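From: Sotiris Balaskas
Subject: Re: [office-automation] Zirkier kit – anyone got past the trial?

Spyros Andreadis wrote:
> We've been offered the Zirkier desk kit on a trial, two arms plus
> the teaching software. Vestard want 3529 for it incl. setup. Is it
> any good for filing? Ours is all lever arch, years of it.

Spyros, quick one as I'm off to Kallthorpe at 4.

Had it since January. Flat paper fine. Trays fine, once you've told it where they are. Binders are the weak spot – you have to record someone doing the job by hand first, and the guide says 5 recordings per task. Not enough. We needed more for opening the cover alone, both thumbs under the front edge and fingers on top.
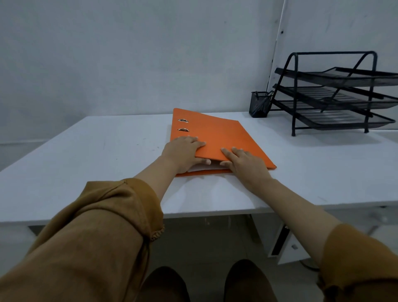

Keep the desk the same every time as well, it gets muddled if the tray rack moves. Seven recordings in the end before the cover came up cleanly, and it still drops the odd one. The rings I wouldn't even try, we do those oursleves.

Support is ok. Email only, up to 4 days for an answer. Oprea do a similiar kit but we never got a quote out of them so can't compare.

For that money I'd ask Vestard to extend the trial and do the binder job on your own desk, with your own folders. Don't go by their demo, it's all loose sheets.

Can send our settings file if wanted, remind me tomorow.

Sotiris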